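Landscape Photography Outreach: Progress Report to the Honkanen Fund
Covering the spring and summer months

Dear Tahira and everyone at the fund,

I hope this finds you well, and that you'll forgive me for running a little over the two pages you asked for (I always do, I know). It has been a full few months and there is plenty to tell.

The tide flats series is now well past the halfway mark. I have made 17 trips out to the estuary, most of them starting in the dark, and come home with 3,000 exposures, which I have whittled down to 656 worth a second look. The fog on the north channel was wonderful in May and quite hopeless in June, so the early summer part of the set is thinner than I promised you. I would like to go back for it next year if the calendar allows.

The two weekend workshops both filled up. We took the beginners to the old jetty and spent a long, happy morning on slow shutter speeds and on learning to wait, and several of them have kept in touch and sent me their own pictures since - some of them very good indeed! 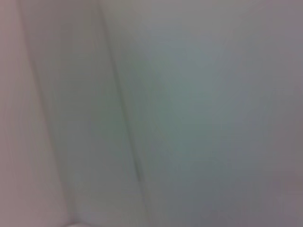

Ludger Kettler wrote after the second workshop that he would gladly have traded the afternoon slideshow for another hour on the jetty, and that the printing session deserved a whole day of its own. I think he is right on both counts. The fall program has been changed to suit, with printing moved to a Thursday evening and the slideshow dropped.

On the money side, we are a little under on travel and a little over on paper. The test prints took more sheets than I had allowed for, mainly because the grays in the mud kept drifting toward green and I was stubborn about it. I would like to move the travel balance across to printing, if you are agreeable.

Still to come are the final edit, the captions, and the hanging plan for the library show. The library has offered us the long wall for up to 2 months, and I have asked them for the key to measure it in August.

With warm thanks, as ever, for your patience and your support.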